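OK so I stayed up way too late watching the Ronville talks and I have thoughts. Small thread.

First, if you missed it: Ronville and Ouali have been fighting over the river crossing at Birkgate since last November. Both sides finally sent people to sit down together, and I really didn't think they would!

Othmane Benjelloun is leading for Ouali. Wael Abdel Hamid is there for Ronville. They shook hands for the cameras and it looked like it hurt, lol.

The big thing on the table is truck permits. Ouali wants 2,000 a month. The draft going around says 1,894 and I would love to know who came up with THAT number. 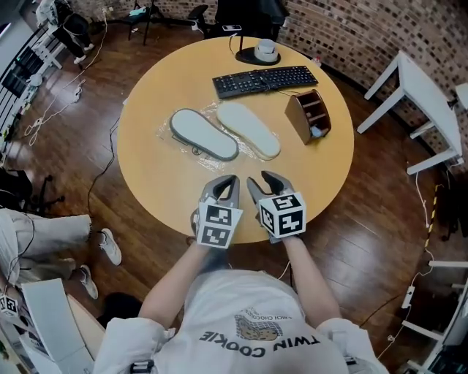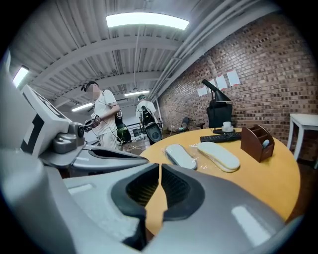 Anyway, permits are the easy part. The hard part is who runs the customs post, and they spent about 6 hours on it last night and came out with one paragraph. One! I read it twice and I still can't tell you who stamps the papers.

My cousin drives freight through there and she says the drivers don't care whose flag is on the booth - they just want it open before sunrise.

Also the Brinier government keeps offering to host the next round. Sure, nice hotels, but they buy most of the fruit that goes over that bridge, so let's not pretend they're neutral.

If they do sign, both parliaments still have to vote, and Ronville's coalition has a majority of 7. I've seen bigger leads disappear over a parking bill.

Next session starts at noon their time. I'll post when there's a text - going to bed now, for real.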